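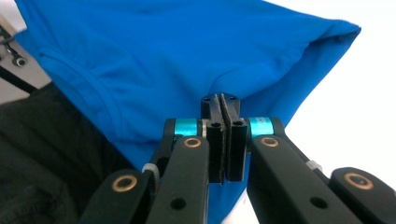 BlueHeronMom
Okay, laundry people, I need opinions on folding team shirts. I have 41 of these to get through before the Kistolell fun run and I'm losing my mind a little. They're bright blue, they're slippery, and every time I stack more than a handful the whole pile slides off the dryer. The one in the photo has the ribbed neckband curving off to the left with all those puckers fanning out next to it, and that's the part that beats me every time. I can get the body flat, I can get the sleeves flat, but that neckband pulls the cloth into little ripples and then the fold on top of it won't lie down. I've been doing the classic face-down, sides in, bottom up thing my mother taught me. Works great on my husband's old cotton undershirts! Does not work on these. What do you all do?

Also, do I need to iron them? Please say no.

Posted 19 August 2020

dwivedi_a
No ironing. I'll say that first so you can relax.

I did the shirts for our office softball league for years and the answer for slick fabric is rolling. Lay it face down, fold both sides in so you have a long strip about as wide as your hand plus a bit, then fold the bottom hem up a couple of inches and roll from the neck down. They pack into a box standing up like little burritos and nothing slides. You can also write the size on a piece of masking tape and stick it on the end of each roll, then you don't have to unroll anything when somebody wants a medium.
– Abhishek

Tamara_A
Have to disagree with Abhishek, sorry! Rolling is fine for a suitcase but if these are getting handed out at a table, people want to hold one up and look at it, and a rolled shirt comes out looking like it slept in a car. Fold them flat and put a piece of cardboard in the middle. I cut up cereal boxes. Put the cardboard right below the neck, fold the sides around it, fold the bottom up, slide the cardboard out, next shirt. Every one comes out the same size and the stack stays put much better because the edges line up.

On the neckband, are you pulling at it when you lay the shirt down? I used to grab mine by the collar and sort of fling it out over the bed, and I had exactly those ripples. Pick it up by the shoulder seams instead. Two hands, one on each shoulder, let it hang for a second, then lower it down hem first.

BlueHeronMom
Oh no. I am absolutely a collar grabber. I fling. I have always flung.

Tamara, does the cardboard not catch on the fabric? These snag if you look at them wrong.

Tamara_A
Cereal box is pretty smooth, printed side out. If you're worried, round the corners off with scissors. A flexible plastic cutting board works too, and then you can wipe it down after.

paulan
I sew, so I'll be the annoying one about the neckband. A rib band is cut shorter than the hole it gets sewn into, and it's stretched to fit as it goes on. That's what makes it hug your neck. If it was stretched a bit too hard in one spot, or the shirt fabric is very light, you get puckering next to the seam and no folding method on earth is going to take it out. So don't blame yourself, and don't blame your collar flinging either (although Tamara is right, stop doing that).

What helps is a little steam. Hang the shirt up, steam near the neck without touching the cloth, smooth it with your palm, leave it alone for ten minutes. I would not put an iron directly on anything shiny. I ruined a skirt that way one December and I'm still mad about it.

dwivedi_a
Steaming 41 shirts for a fun run. Paula. They're going to be sweated through by the first water table.

paulan
I said it helps, I didn't say it was sane.

BlueHeronMom
Did a test batch last night, nine shirts, Tamara's cardboard way. Much better! I've still got trouble when I pick one up to move it to the stack though. I pinch it in the middle and everything runs to that one point. See how it goes:
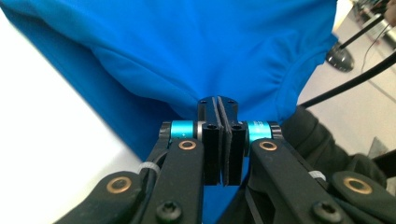 Blue shirt pinched at one point, with the fabric bunching up where it's held. All those soft folds and the puckery seam off to the right, ugh.

So how do you move a folded one without it doing that? Once it lets go of its shape I have to start over, and I've started over a lot.

nerys_p
Slide, don't lift. I worked a summer folding tops in a shop in Ilville and we were never allowed to pick anything up by the middle. Flat hand underneath, other flat hand on top, carry it like a slice of cake. With slippery stuff I'd leave the cardboard inside until it's on the stack, and only then pull it out sideways while holding the top down with my other hand.

And keep your stacks short. I'd do nine or ten and then start a new one. A tall stack of that sort of fabric is going over no matter who folded it.

Tamara_A
Yes to leaving the board in! I should have said that, I do it without thinking about it.

rehema.n
Can I ask a dumb question, why fold them at all? When I handed out shirts for my daughter's school walk I hung them on a rolling rack in size order and people helped themselves. It took me 20 minutes to set up and there was no pile to fall over. The only pain was collecting enough hangers, but if you ask a dry cleaner nicely they might let you have a bag of the wire ones.

nerys_p
Wire hangers and slippery shirts, though? Mine slide straight off onto the floor. You'd need the velvety ones or a rubber band wrapped around each end.

rehema.n
I did the rubber bands, yes. Okay, so maybe it was more than 20 minutes.

BlueHeronMom
I like the rack idea but this is going to be a folding table in a parking lot, and I can already picture the wind taking the whole rack down. Sticking with folding.

Current plan: pick up by the shoulders, cardboard in, leave it in until it's on the stack, short stacks, one bin per size. No steam (sorry Paula). What about the bins, lids on or off? I have to store them in the garage till the run and I don't want them coming out with hard creases.

dwivedi_a
Lids on, it's a garage. Spiders. And if you rolled them you wouldn't have creases, I'm just going to keep saying it.

paulan
Lids on, but don't pack them tight. Creases come from weight sitting on a fold. Put the bigger sizes in two bins if you have to. And make sure every one of them is bone dry before the lid goes on, if you washed them first.

BlueHeronMom
I did not wash them first. Was I supposed to wash them first?

Tamara_A
No!! Leave them alone. Hand them out as they came.

rehema.n
I'd wash them, personally. New shirts smell like the box they came in, and my youngest gets itchy from anything straight out of the bag.

paulan
With Rehema for my own kids, with Tamara for a fun run. People can wash their own.

BlueHeronMom
Going with not washing, mostly out of laziness. I've got the mediums done and I'm starting on the larges after dinner. Abhishek, I'll roll the extra-smalls just for you and let you know which ones people grab first.

dwivedi_a
I accept. Masking tape on the ends, don't forget.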